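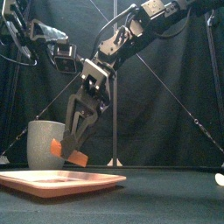

Quick one tonight, dinner is in the oven and I have until the timer goes.

So I quit buying coffee out. Not for good, not as a statement, I just looked at the bank app in September and saw how many times the word Orasska came up and felt a bit sick. Orasska is the place on the corner by my bus stop. Good coffee, nice people, terrible chairs. I was going in the morning and then again after lunch, and a muffin most days, and it adds up in the way everybody's dad says it adds up. I had always ignored everybody's dad.

What I wanted to write down is what I do instead, as two people asked in the comments on the tomato post and I said I'd get to it. That was a while ago. Sorry.

First thing I tried was a machine. Second hand Miris, one of the pod ones, from a woman moving out of the building next door. 50 dollars with a shoebox of pods thrown in. It was fine. Coffee was thin and the thing was LOUD, the kind of loud where you feel bad for whoever is still asleep. I used up the shoebox, went to buy more pods, saw the price, gave it to my cousin. She loves it. Good for her.

Second thing was instant. I'm not a snob about instant. My grandmother drank it every day of her life with condensed milk and she was a happier person than me. But I can't do it at 6 in the morning, I don't know why. Afternoon yes, with a lot of milk. Morning no.

Third thing is the one that stuck, a plain plastic cone and paper filters. That's all. Cone sits on the mug, filter goes in the cone, coffee goes in the filter, water goes over it. I had seen people do this with gooseneck kettles and little scales and a timer and assumed it was a hobby, like fly fishing. You can do it with none of that. I boil the regular kettle, go brush my teeth, come back and pour. By then the water has calmed down a bit.

Amounts, as someone will ask. I did borrow a scale once to see what my scoop holds. Two of my scoops is 16 grams and I use three, for a big mug. Strong but not stupid. If you like it weaker do two. If it tastes sour grind it finer, if it tastes like an ashtray grind it coarser. I read that somewhere and it seems to hold up.

The grinder. OK so the grinder is where I spent money, and then spent it again. I bought a little blade one first, the whirly kind, and it made half dust and half gravel. Every cup was different. Then Graziella Guerra from my old job was clearing out her kitchen and gave me a Rerkitz hand grinder with a wobbly handle, and that's what I use now. Takes a couple minutes. My arm got used to it. I do it standing at the window and look at what the neighbors are up to with their fence (still no fence). The handle falls off if you turn it backwards so don't turn it backwards.

I will say the hand grinding is the part I'd have bet money on giving up. I don't stick with things. The rowing machine, the sourdough, Portuguese. But it's short and it comes right before a reward, and I'm half asleep for most of it.

Beans. I buy the Ankrah ones in the brown bag, 400 grams, from the shop behind the library that also does keys and shoe repair. I have no idea why they sell coffee. The guy just gets it in. Some weeks he has the dark one and some weeks the medium and once it was decaf and I didn't notice untill I got home. That was a long weekend. A bag lasts me a bit under three weeks if no one visits. My brother visits and it lasts four days.

Keep the beans in the bag, roll the top down, clothespin. I had them in a glass jar on the counter looking pretty and the sun was getting at them all afternoon and they went flat. Freezer people, I know, I know. I've got no room in the freezer, it's full of the tomatoes.

Things that went wrong, in no order:

Poured too fast and the filter folded over and I had grounds in the mug. Fold the seam on the filter before you put it in, it sits better.

Used a mug narrower than the cone. Cone tipped. Coffee on the counter, in the drawer, in the toaster somehow. Still finding it.

Couldn't see how full the mug was with the cone on top, so it ran over. Twice in one week. Now I fill the mug with cold water first, tip that in the kettle, add a splash more for what the grounds soak up, and boil just that. Best thing I figured out in this whole business and it took me a month.

Ran out of filters and used a paper towel. Tasted like paper towel.

Oven timer's not gone yet so, money. I'm not going to do a whole spreadsheet here. I did do one in real life. Between what I was spending and what I spend now, counting the blade grinder I hate and the Miris, it comes out to 600 dollars I didn't hand over, up to this week. I checked it again because it sounded made up. The muffins were a big part of it. The muffins were more than the coffee, some weeks, I'd stopped even looking at the price.

Did I do something sensible with it? Some. Paid the dentist. Bought tires, which I needed before the winter and would've put on the card. The rest just sort of melted into groceries, as groceries are what they are right now.

What I miss. I miss going in. The walk is five minutes and I'd got used to seeing the same faces, the man with the two greyhounds, the girls who do their homework in there before school and never seem to finish it. When I stopped going in the mornings got very quiet and I got kind of grumpy around the second week. I nearly packed it in right then. So I made a rule that I can go once a week, sit down, have it in a real cup, no phone. And I get the muffin. It tastes better than when I was eating it on the bus with my bag on my knees, I'll tell you that.

The other thing I miss is the milk. They steam it and I can't. I tried shaking warm milk in a jar with the lid on and it sort of works, you get foam for a minute, but let it cool down a little first and hold the lid on with a dish towel. I learned about the lid. I've mostly gone to black on weekdays, and milk in the afternoon one. Didn't think I'd get there. First week of black was grim, then it was just coffee.

Taking it to work - I have a travel mug that used to be good and now drips from the seal. If anyone knows one that doesn't leak sideways in a bag, and can go in the dishwasher, and isn't the price of a small appliance, please say. I've lost one library book and a perfectly good scarf to this mug. The coffee at work is in a big urn and gets made at 7 and is still there at 2, so that's not happening.

Oh and the grounds. I put them on the compost, the whole filter too, it breaks down fine. I tried putting them straight around the hydrangea like my neighbor does and got a moldy crust and a lot of small flies. Mix it in with leaves if you do that. Or don't do that.

Couple answers to things from last time while I'm here. Yes the tomatoes were the short fat ones, no I didn't peel them before freezing, the skins come off by themselves under the tap. The shelf in the hallway is still up. The cat is not mine, he just comes in.

Next post will probaby be the winter tires saga if I can stand to relive it, or the soup with the white beans that I keep promising. Soup is more likely.

Timer. Got to go, it's the chicken thing with the lemons and last time I left it too long and the bottom went black.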